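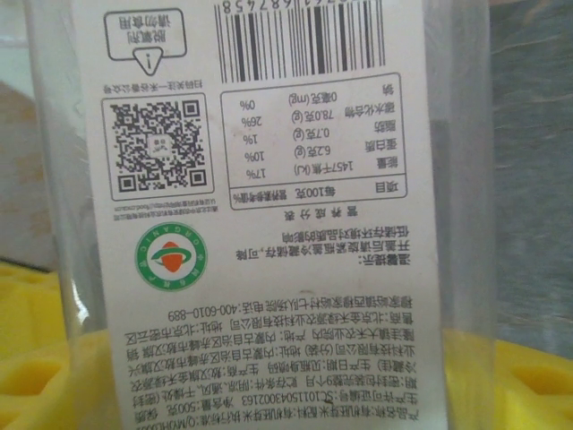

Dadivari opened its doors on Sunday and I went along expecting to be sold something. The firm had 156 names on the guest list, and the whole morning ran on the word 'everyday': everyday objects, everyday mess, everyday help. Fair enough, the props were ordinary. One clear container had its organic label with the nutrition table, the barcode and a little warning not to eat the oxygen absorber, and from the gripper's side every word of it was upside down. I asked whether the arm reads any of that. Hacer Bayram, who was showing us round, said it doesn't need to. I wrote that down.

The second bench was the tidying-up one, with a bin in the corner and a pair of arms facing each other across a grey table. We were told the software had been through 3,053 practice runs before we got there – practice at what, and how many went well, I couldn't get out of anyone. Ramiro Collado promised a sheet of results by email. Still waiting.

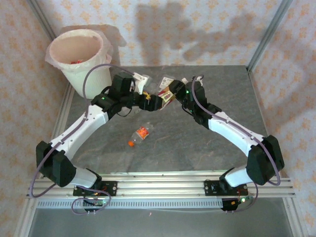 What I wanted was a plain answer on speed. My mother can clear a table of packets while talking on the phone. The brochure says 'human pace', and when I asked which human, I got a laugh and a coffee. The talk afterwards lasted 20 minutes and had one slide about safety.

I don't doubt the people. They clearly work hard and they were patient with me. But an open day is a firm picking its own exam, and I'd like to see the same arms in a kitchen they haven't met before – mine, say, in February, with the light going.

Comments (3)

Encarnación Vidal
I was in the afternoon group and got the same line about the results sheet. Nothing here either.

Lụa Quách
Bit harsh? Handling thin wrappers is hard. I'd have stayed at that bench all day!

Florencio Ibarra
Did they mention a price?

Home | Visits | Galleries | Contact

More galleries
Manzano: a morning at the packing hall
Fomitov's lawn mower, 7 months on
Prillov trade evening, with queues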